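Slide 4 - reading aloud to under-fives

Good morning again, and thank you for staying on after the coffee. Dorottya Orbán has let me borrow ten minutes of her session, so I'll try to behave. I want to talk about Musia, the little bear in the Plollwood stories, and why children ask for her over and over. The first book is only 300 words long! You can read it in the time it takes to find a missing shoe, and then you'll be asked to read it again.

(Pause. Ask who has read it at bedtime this week.)

At Tomusham library we keep the stories in boxes, one for each nursery group, with the book, a finger puppet and a song sheet. We lent out 93 of them last year, and I do love hearing which ones come back with jam on.

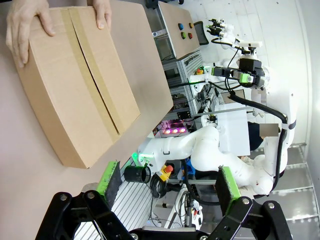 Hands on a closed cardboard box.

Now, voices. Please don't worry about being good at them. Pap the goose can be slow and grumbly, and Musia can just be you, a bit quieter - children lean in when you drop your voice. Stop before the page where Pap loses his hat and let them shout it out. They will shout.

(Read pages 6 and 7 here. Leave the song for the end.)

If there's time, mention the new story coming in June. It's longer, 700 words, so maybe split it over two nights. Then hand back to Dorottya for questions.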